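Betreff: Re: Besuchstag in Stallivberg — wie war's denn nun?
Gesendet im Mai, 21:40 Uhr
Von: der Listenbetreuung Lornolville

Liebe Liste,

ich habe ja versprochen, mich zu melden, sobald ich wieder zu Hause bin und die Füße hochgelegt habe, und nun sind doch ein paar Abende daraus geworden. Zur Erinnerung zitiere ich kurz die Frage, mit der alles angefangen hat:

> Hallo zusammen,
> fährt jemand von euch zum Besuchstag bei Himine in Stallivberg?
> Ich schaffe es leider nicht, würde aber zu gern wissen, wie die
> das mit der Simulation machen. Im Programm steht nur "Zweiarmiger
> Roboter am Küchentisch, Vorführung am Bildschirm". Fahren die da
> wirklich nur am Rechner, oder steht irgendwo auch Blech?
> Und lohnt sich der Weg?
> Viele Grüße in die Runde

Also: Der Weg lohnt sich! Wir waren zu neunt im Kleinbus, die Strecke über Griffiths zieht sich ein wenig (die Umleitung kennt ihr ja), aber wir waren pünktlich um zehn da und wurden mit Kaffee und sehr ordentlichem Streuselkuchen empfangen. Am Eingang bekam jeder ein Besucherschild, meins hatte die Nummer 669, und ich habe es natürlich vergessen abzugeben — falls von Himine jemand mitliest, es liegt hier auf dem Schreibtisch und kommt mit der Post.

Die Vorführung fand in einem abgedunkelten Seminarraum statt, mit einer großen Leinwand vorn und einem Bedienplatz daneben. Blech gibt es im Haus durchaus, aber das stand an diesem Tag hinter verschlossener Tür, gezeigt wurde ausschließlich die gerechnete Küche. Ich gebe zu, dass ich erst ein bisschen enttäuscht war. Das legte sich schnell, denn man durfte wirklich alles fragen und beim Laden der Szenen über die Schulter schauen.

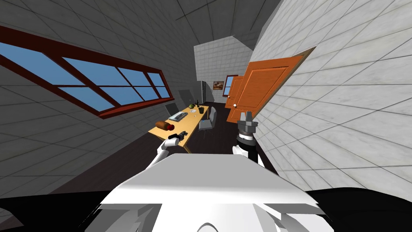

Die simulierte Küche bei Himine: linker Greifer neben Apfel und Brot, der rechte links neben der Unterkante der orangen Tür.

Der starke Weitwinkel ist gewöhnungsbedürftig, gerade für diejenigen unter uns, die sonst mit braven, geraden Industriebildern zu tun haben. Uns wurde erklärt, dass man die Verzerrung absichtlich mitrechnet, damit die Steuerung später nicht aus allen Wolken fällt, wenn eine echte Optik davorsitzt. Das Team hat für diese eine Küche 1.000 Varianten vorbereitet, in denen mal die Gegenstände anders liegen und mal die Oberflächen wechseln, und bis zu unserem Besuch waren darin 2.078 Durchläufe gerechnet worden. Ob das viel ist, darüber haben wir auf der Rückfahrt bis kurz vor Lornolville gestritten (freundlich, versteht sich).

Am meisten Freude hatte ich am Umschalten zwischen den Blickrichtungen. Es gibt eine Ansicht von oben am Rumpf und dazu eine dicht am Greifer, und erst mit der zweiten versteht man, wie wenig so eine Hand eigentlich von ihrer Umgebung mitbekommt. 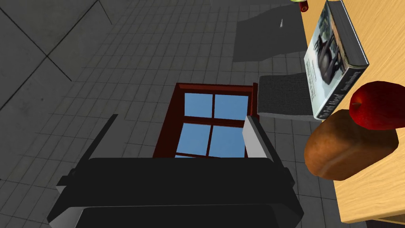
Wer schon einmal versucht hat, mit einem Parallelgreifer etwas Rundes sauber zu fassen, kann sich denken, wo wir mit unseren Fragen gelandet sind. Beim Apfel nämlich! Ein Brotlaib verzeiht einiges, wenn man ihn etwas schief anfährt, aber ein Apfel rollt, und er rollt auch in der Simulation, sofern die Reibung vernünftig eingestellt ist. Der Herr am Bedienplatz hat uns die Reibungswerte gezeigt und dann einmal testweise heruntergedreht, sehr zur Erheiterung der hinteren Reihe. Über die Kontaktberechnung haben wir so lange geredet, dass das Mittagessen eine halbe Stunde später kam. Es gab Linsensuppe.

Nachmittags durften einige von uns selbst an die Steuerung. Ich auch, und ich war furchtbar. Man führt beide Arme über zwei Handgeräte, und mein Kopf wollte partout nicht einsehen, dass rechts und links unabhängig voneinander sein dürfen. Die Jüngeren konnten das sofort, was ich hier neidlos festhalte — na gut, fast neidlos.
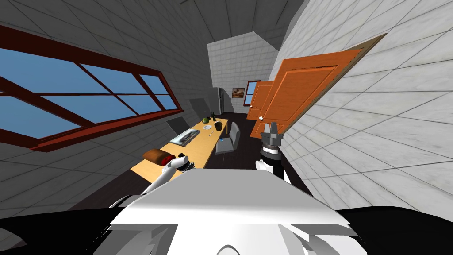 Unsere Mitfahrerin aus Griffiths meinte dazu, ihr habe das Steuern zwar Spaß gemacht, sie hätte aber gern gesehen, wie sich dieselbe Aufgabe anschließend auf der echten Maschine schlägt. Ohne diesen Vergleich könne sie in ihrem Betrieb niemandem erklären, wozu man die ganze Rechnerei brauche. Und die Pausen seien zu kurz gewesen.

Das mit dem Vergleich habe ich weitergegeben. Himine überlegt, im Herbst einen zweiten Termin anzubieten, dann mit geöffneter Werkstatt, und wir dürften wieder als Gruppe kommen. Wer Interesse hat, schreibt mir bitte direkt und nicht über die Liste, sonst laufen uns allen wieder die Postfächer voll. Schreibt auch gleich dazu, ob ihr im Bus mitfahren wollt oder selbst anreist, denn beim Parken ist es in Stallivberg wirklich eng.

Ach ja, im Bus ist ein grauer Schirm mit Holzgriff liegen geblieben. Er steht bei mir im Flur.

Herzliche Grüße aus Lornolville
Eure Listenbetreuung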